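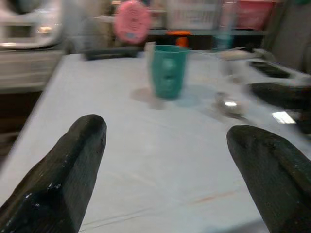 3.2 Trailers and expected interest

The second study looked at how a short preview clip shapes what viewers expect from a biographical documentary. The film used was Storkitz, a feature-length portrait of a stage actor directed by Birthe Bech. It had not been released when the study was run in July, and none of the participants had seen any part of it.

We recruited 700 adults through the mailing list of the Flilstead cinema chain and assigned each of them at random to one of 2 clips. The first, which we call the childhood clip, was made up of home footage and a voice-over by the actor's sister. The second, the career clip, used stage recordings and interviews with colleagues. Both clips ended on the same title card and had the same music. Participants watched on their own devices and could replay the clip before moving on to the questions.

After viewing, participants rated their interest in the full film on a scale from 1 to 5. They also wrote a short answer on what they thought the film would cover. The written answers were coded separately by the two authors, using the scheme set out by Gunawardena and adapted in Section 2. Where the codes did not match, Ngân Sầm, who had not worked on the scheme, made the final choice.

Figure 3 gives the mean interest rating for each clip, split by whether participants already knew the actor's work. Among those who did, the two clips were rated almost the same. Among those who did not, the childhood clip was rated higher. The written answers point the same way. Viewers new to the actor often said they expected a family story, and several used the word "private." Viewers who knew the plays mostly named roles they hoped to see discussed — the Turemitz production came up more than any other.

Figure 3. Mean interest rating by clip and by prior knowledge of the actor. Bars show standard error.

We also asked whether participants would pay to see the film in a theater or wait for it to reach a streaming service. Most chose to wait, and the choice did not depend on the clip. A follow-up message was sent to 50 participants who had said they would buy a ticket, but too few replied for us to report the results here.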